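Grupo de trabalho Regras de Célula – Irkon
Ata da reunião de 16/03/2024
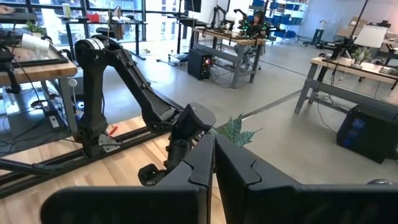 Braço e garras na zona de ensaio, com as bancadas ao fundo.

Presentes: Inês Quintela, Eduardo Mendes, Olga Veloso. Ausente: Celeste Huenchumán.

1. Lista de verificação. Eduardo propôs assinatura a cada turno. Inês duvida que alguém a leia; a de fevereiro voltou assinada e com campos em branco.

2. Cabos no chão. A regra diz "arrumados", sem critério. Olga redige outra.

3. Inspeção das garras às 2.000 horas. Ninguém soube dizer de onde vem o valor. Não aprovado.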